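Teltberg Community Board > Family Support > Mailing to deployed members

Topic: Customs form for parcels to my brother's unit

flor_e
November 6, 2022
Hello all. My brother is deployed until spring and I want to send a box to him and the people he works with. Last time, in September, the parcel came back to me after 19 days. The label said the form was not complete. I had written "snacks and gifts" in the contents field. Is this really the problem?

Riltley66
Yes, that is the problem. You have to write each item, with its weight and value. "Gifts" tells them nothing.

mohcine_a
I don't agree fully. I sent three boxes with "mixed food" and all of them arrived. I think it depends on the clerk.

Riltley66
Then you were lucky, Mohcine. I would not advise a new person to do it this way.

j.dabbas
I am not a native speaker, so excuse me if I explain too long. I pack for our group at Kalla and I make the list before I close the box. Every thing goes first on the kitchen table, I write it down, then I weigh it. Cookies, instant coffee, socks, foot powder, playing cards. I keep one copy of the list at home and put one inside.

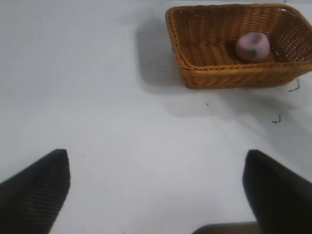
The value should be what you paid, even if it is small. Flor, please also check the unit number in the address. My first parcel was returned for this reason, and I was blaming the form for weeks — it was one wrong digit.

flor_e
Thank you Joelle. I looked now and the unit number is correct, so it must be the contents. Can I put homemade cookies?

mohcine_a
Homemade is fine, I do it always. Wrap them two by two.

Riltley66
Fine in winter maybe. I stopped with homemade, they arrive as crumbs. Buy the sealed ones.

mohcine_a
The crumbs were also eaten, my cousin told me :)

flor_e
I will send both kinds and write them on separate lines. The box goes to the post office in Ross tomorrow.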